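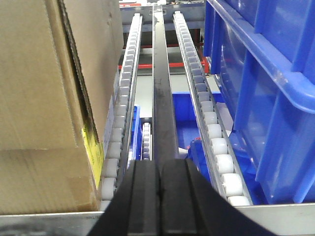

Urkstead, February

Posted by Ginevra Donati

Slept badly, up at 5:40, kitchen at 16 degrees. Fed the rye starter before coffee. It had risen to the upper rubber band and fallen back by a finger's width, so the overnight interval is too long at this flour ratio. I have moved from 1:2:2 to 1:4:4 and will hold that for a week before changing anything else.

The main work today was the hydration trial. Two doughs, same flour, same salt, same starter from the same jar. Dough A at 68 percent water, Dough B at 75. Both mixed by hand, rested, then folded 4 times at half-hour intervals. I wrote the times on masking tape on the bowls, as the notebook gets wet.

B was slack after the second fold and I was tempted to add flour. Did not. By the fourth it held an edge for a few seconds when turned out. A was easy throughout and told me very little.

Shaped both at noon. The bench scraper Rosario lent me is too flexible for the wetter dough – it bends under the load and drags instead of cutting. His other one, the stiff one, is the one I should have asked for. Baskets dusted with rice flour, 9 hours in the refrigerator planned for each, though A will probably stand longer without harm.

While they were chilling I checked the oven again. The dial and the probe disagree. With the dial at 240 the probe on the middle shelf settled at 227 and stayed there for the whole time I watched it. The lower shelf ran hotter by the back wall. I have drawn a small map of it and taped that inside the cupboard door. Preheating the stone for less than 45 minutes is pointless in this oven; the air reads correct long before the stone does.

Rahel called at three about the flour order. The mill at Plorholm has changed its type 1150 rye and the new bags absorb more water than the old. She thinks by two percent, I would have said three. We agreed to split a 22 kg sack and each run the same formula, then compare. She will use tap water and I will boil and cool mine, which spoils the comparison a little, but neither of us is going to change.

Baked A first at nine in the evening. Good spring, ear a bit timid, crust even except at the back left, as the map predicts. Internal temperature 97 on removal. B went in straight after and spread before it set. The score closed up on one side. Color better than A, though.

Both are on the rack now under a cloth. No cutting until morning. I want to see the crumb in daylight and press it at the same point in each loaf.

To do: return scraper, order parchment, descale kettle, ask Tullio whether his cast iron pot is the Dal Bello one with the flat lid. If it is, B gets another attempt at 75 with the lid on for the first 20 minutes and nothing else altered.

3 comments | 11 shares

This site uses cookies to remember your settings. Accept | Manage preferences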